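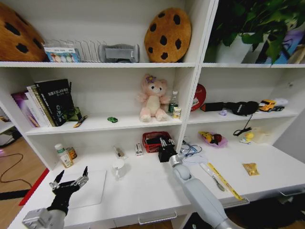 Volodymyr said I'd never finish the novel if I kept changing the name of the town. He had a point, but I'd already changed it again that morning, from Pitach to Lindis, and I was feeling pretty good about it!

"Lindis sounds like a cough drop," he said, and went back to his soup.

So I sulked for a bit. Then I told him the new plot — the ferryman's daughter steals the bell, hides it in the river and has to listen to it ringing down there every November (underwater, yes, I know). He put his spoon down.

"Who hears it besides her?"

I hadn't thought of that. Four years and 2 whole drafts, and I hadn't once asked who else could hear the stupid bell.

"Her mother," I said, making it up on the spot.

"Her mother's dead. You killed her in chapter three."

"Well, yes."

He looked at me and I looked at him, and I got up to find a pen. My soup was still sitting there at midnight, and the town was called Pitach again.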